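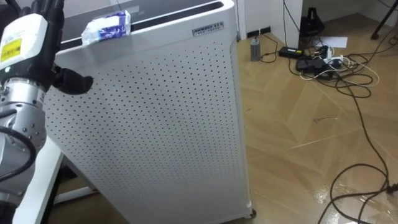 By the Domen home pages, April 28, 2022
Reading time: 3 minutes

How to tidy a small white room

Start with the high places. Take the tissues off the air purifier and keep the outlet on top free. Vacuum the small holes with a soft brush.

Next is the table. Grey smudges show a lot on white, so I wipe with warm water and one drop of soap, and wait 10 minutes.

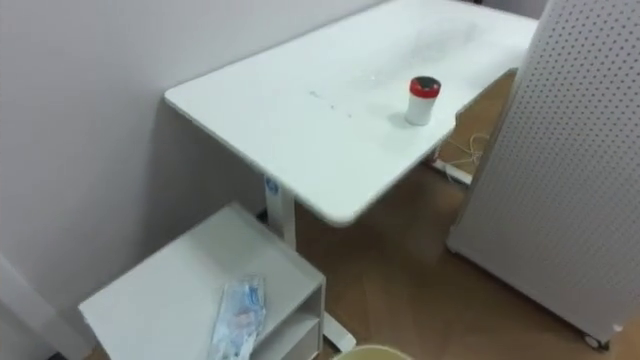

Then dry it with a clean cloth. Cups go to the kitchen, plastic wrappers go in the bin. Roll the purifier aside on its casters.

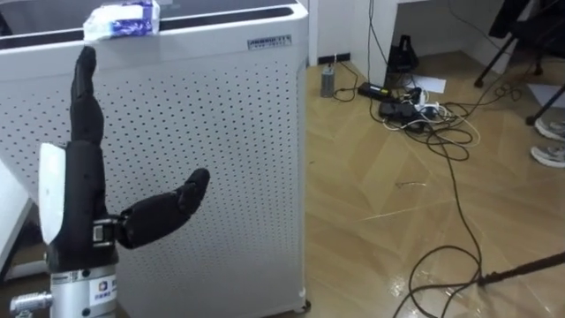 The floor

Sweep along the herringbone pattern, then use a mop which is almost dry. Scuff marks need a little more rubbing. Put the bin back last.
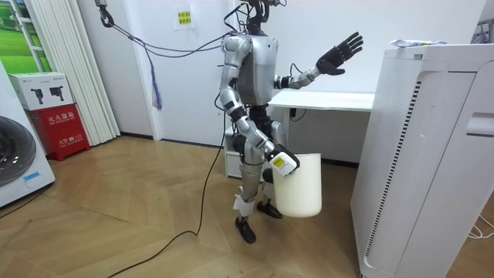 How often should I wash the bin?
Every 3 weeks is enough for paper. In July I do it more often.

Contact | © 2022 Domen | Back to top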